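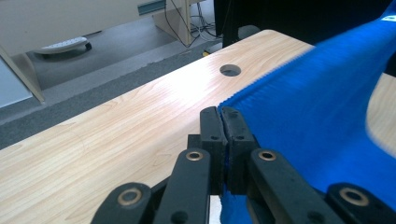

About Nostholm

We are a small group that tests claims about robot learning, mostly claims other people would like to be true. Our subject is cloth. Blankets, knits, towels, anything that changes shape when you pick it up by the edge.

The lab was started by Kalliopi Vrettos and Periklis Economou after a long argument about a folding demo. Periklis thought it was a breakthrough. Kalliopi thought it was one blanket on one table, filmed on a good day. They still disagree, and most of our work comes out of that.

What we work on now

Our main project is called Elis. It asks whether demonstrations recorded with a hand-held gripper can teach a robot arm to grasp fabric by its edge. A person holds the tool, closes the jaws on the cloth, and a camera on the tool records the view. The pitch for this method is that it's cheap and quick, and that you can do it on any table. We agree with cheap and quick.

Our doubts are about the rest. A person feels the cloth through the handle and corrects for it without thinking. None of that shows up in the video. Glare on a tabletop, a ruffled edge or a fold that hides the one beneath it can all change what the model takes from a recording. People who sell the method tend to talk about how many demonstrations they have. We'd like to know how many of them taught the arm anything.

What we have found so far

In June we trained one policy on 500 demonstrations and another on a hand-checked set of 100. On a blue knit both had seen in training, we couldn't separate them. On fabrics neither had seen, both were poor. The arm often closed its jaws short of the edge, or took two layers when it should have taken one.

We ran 25 trials per fabric, and we don't think that's enough to settle much. Please don't quote us as saying small data beats big data. One visitor already has.

Who we are

Kalliopi Vrettos runs the lab. Periklis Economou builds and repairs the grippers. Bronisława Kołodziej designs the trials and has the final say on what counts as a successful grasp. Ataahua Faulkner trains the models and keeps the log of failures, which is longer than the log of anything else.

Working with us

We take on outside methods for testing if the authors agree that we publish the result either way. Write to Bronisława first, and send your failed runs along with the good ones.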